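Clearing and Resetting a Bed Surface

Applies to: single and double beds used during the day as a place to put things down. Time needed is 8 minutes per bed once the bin and the storage spots are set up.

What you need

One trash bin, round or square, small enough to carry in one hand. One liner. One shallow tray or box for items that belong in another room. A lint roller if the sheet is cotton.

Step 1. Place the bin

Stand the bin beside the bed, within arm's reach of the middle of the mattress. Do not put it on the sheet. If the room has two beds, clear the one nearer the door first and move the bin once.

Step 2. Remove trash

Pick up wrappers, empty packaging and used tissues. Crumple film wrappers before dropping them in, as flat ones slide up the side of the liner. Rigid plastic goes in last. If your building separates plastics, keep it out of the bin and put it in the tray.
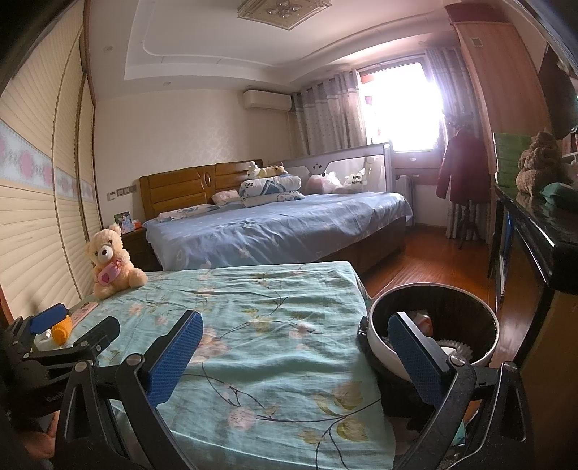
Step 3. Remove bottles

Check that each cap is closed before lifting. Hold the bottle upright by the body, never by the cap alone. Bottles with product left in them go back to the shelf or dresser. Empty ones are handled as in Step 2. A leaking bottle should be wiped at the neck and stood in the tray.

Step 4. Sort small flat items

Strips, bands, cards and labels are easy to lose on a patterned sheet. Run a flat hand from the headboard end to the foot end and collect whatever moves. Repeat along the wall side.

Step 5. Set soft toys aside

Move soft toys to a chair before touching the sheet. Shake each one once over the floor. They return in Step 7.

Step 6. Straighten the sheet

Pull from the corners, starting at the head. Smooth wrinkles outward with the forearm. On fitted sheets, reseat the elastic at all corners even if only one has come up. Use the lint roller in one direction.

Step 7. Return items

Toys go at the head of the bed, against the pillow or wall. Nothing else goes back on the surface.

Notes

Liners: the Vamon roll fits most round bedroom bins. Fold the excess over the rim by two fingers' width.

Wardrobe doors should be closed before Step 6 if they open toward the bed.

For mattress rotation, see the Eskola bed care page. Last checked in March.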